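Tromia Regional Rainfall Grids
Supplied by Ukent
Page revised 2021-09-03

Tromia is a downscaled rainfall and cloud cover dataset for catchment modellers, councils and growers. It takes coarse global model output and refines it to an 8 km mesh over the region you order. We sell it, and we think it's decent, but we'd ask you to read the limits before the price list. A finer mesh produces a sharper map. Whether it produces a better forecast of your particular valley is a separate matter, and the brochures in this trade tend to run the two together.

What you get

Daily rainfall, cloud fraction and surface humidity, for a historical run of 31 years and a projection run of 33 years. Files are NetCDF, with a CSV extract for any point you nominate. Each order includes the driving model's name, the convection scheme used and the bias correction applied. If a supplier won't tell you those things, keep your money.

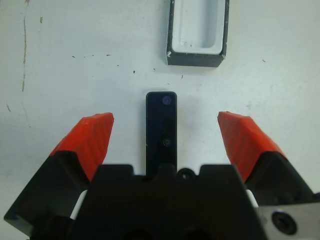
Summer convection is where we'd be most careful. At this spacing storms are still partly parameterised, so the afternoon build-up tends to start too early and the heaviest falls come out too light. Bias correction fixes the monthly totals and leaves the timing alone. Glossy presentation won't help you spot it, either. The narrow black device in the photo has a glossy, nearly uniform face, and plenty of rainfall maps are just as smooth and give away as little. Ask for the hourly diagnostics if storm timing matters to your work.

How it was checked

Rattana Wattanapong compared the historical run with 169 rain gauges in the Saithong catchment. Wet season totals held up well on the flats. On the ranges they did not, and the December figures were poor at nearly every gauge above the tree line. Her notes come with the data, unedited. We haven't seen a comparable check for the coast, so we make no claim there.
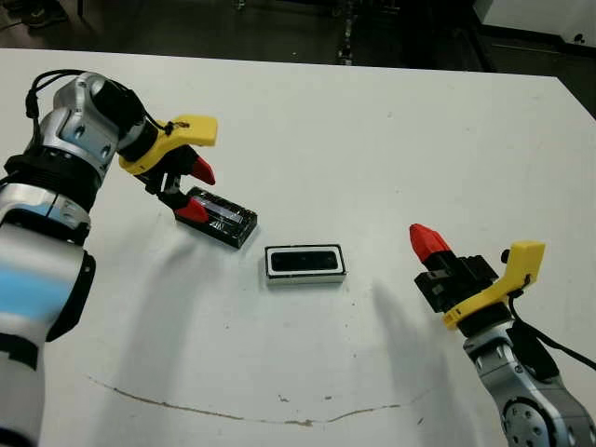 White tabletop with two small black rectangular objects near the centre; yellow bracket on the left gripper.

Is the projection run worth paying for?

It depends what you want from it. One run from one driving model gives you one possible future, and it shouldn't be used to size a culvert on its own. Kanokwan Onsri used it alongside the Cakingate ensemble and found the two disagreed on the sign of the dry season change. She reported both. Customers who need a single number for a grant application usually don't enjoy hearing this.
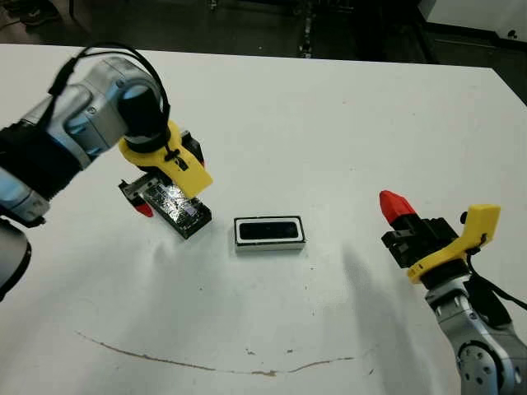

Small box lying flat, white on top with a dark rounded panel.

Ordering

Send us a shapefile or corner coordinates and say which variables you need. A sample month is free and we'd strongly suggest you test it against your own gauges first. Delivery is by download. Updates to the historical run are included for the life of the licence; projections are sold per release, and an older release is not replaced when a new one comes out.

Not suitable for flash flood warning, aviation or insurance pricing of single properties.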